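Clutora Sessions: Progress report to the Pirkach Fund, second period
Home / Projects / Reports

Prepared by Gunhild Kvaran, series producer

What a few months it has been! When we last wrote, Clutora Sessions was a plan, a borrowed mixing desk and a long list of bands we hoped would say yes. The list is now mostly crossed off, and the series is out in the world with people listening to it.

Episodes
Both pilot episodes went out in January. The first was with Flumport, who played four songs live in the room and then talked for so long about their early demos that we had to cut a lovely story about a broken organ (it will be in the bonus episode). The second was Huttunen, solo, with just a guitar and a loop pedal. We were nervous about how such quiet music would come across on small speakers, and the response has been wonderful.

Audience
The Flumport episode reached 1000 plays, our target for the whole period. Huttunen is at 743 and still climbing every week. We also have 276 people signed up for the mailing list, and a lot of them write back, mostly to tell us which band to book next. We read every one of those emails.

Money
Spending is on budget apart from one line. Mastering cost more than planned, and we covered it with what we saved on travel when Flumport came down by train. The full table is in the attached sheet. We would like to move the leftover travel money to artist fees for the next period, and we need your okay for that before we send out contracts.

Next steps
Three more acts are confirmed, including our first all-vocal group, and we are very excited about that one. We are also working on captions for the interviews, which a number of listeners asked for. Still open: a stage date in the summer. The hall wants an answer by 5 p.m. on the last working day of the month, so a quick call before then would help us a lot.
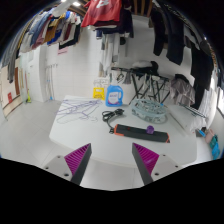
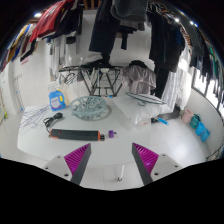

Power strip on the white table, both photos.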